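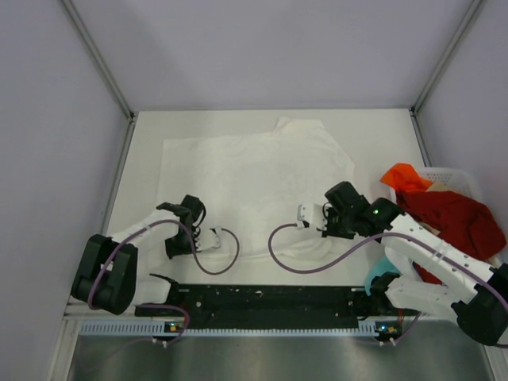

¿Se puede lavar el paño Rorik en la lavadora antes del primer uso?
Conviene hacerlo. El paño sale del taller con un poco de apresto, y después de un primer lavado a 40 grados queda más suave y absorbe mejor.

Paño blanco Rorik, para cocina y mesa
Marca: Bachmann
Color: blanco, ligeramente crudo
Composición: algodón 100 %
Venta: en paquete de 2 unidades o de 9 unidades

Descripción
El Rorik es un paño sencillo, sin dibujo y sin bordado. Nuestros clientes lo usan para secar vasos, para cubrir la masa mientras reposa o para proteger la superficie de la mesa. El tejido es de peso medio y se arruga con facilidad, como es normal en el algodón sin tratamiento. Si usted prefiere un paño que no necesita plancha, le recomendamos mirar el modelo Grorel, de tejido mezclado.

Cómo doblarlo
Extienda el paño sobre una superficie limpia y pase la mano desde el centro hacia los bordes. Tome dos esquinas del mismo lado y llévelas sobre las otras dos. Repita el doblez una vez más. Si una esquina queda levantada, estire un poco la tela antes de seguir. Para un cajón estrecho, se puede enrollar.

Cuidado
Lavar con ropa blanca. No usar suavizante, que reduce la absorción. Para manchas de vino o de café, dejar en agua fría con jabón antes del lavado. Planchar todavía húmedo, a temperatura media. En el primer lavado puede encoger hasta un 2 %.

Entrega y devolución
Los pedidos salen de nuestro almacén de Koltcombe. El paquete de 9 se envía en caja de cartón y el de 2 en sobre. Aceptamos devoluciones de paños sin lavar, con su etiqueta. En agosto la preparación del pedido es más lenta.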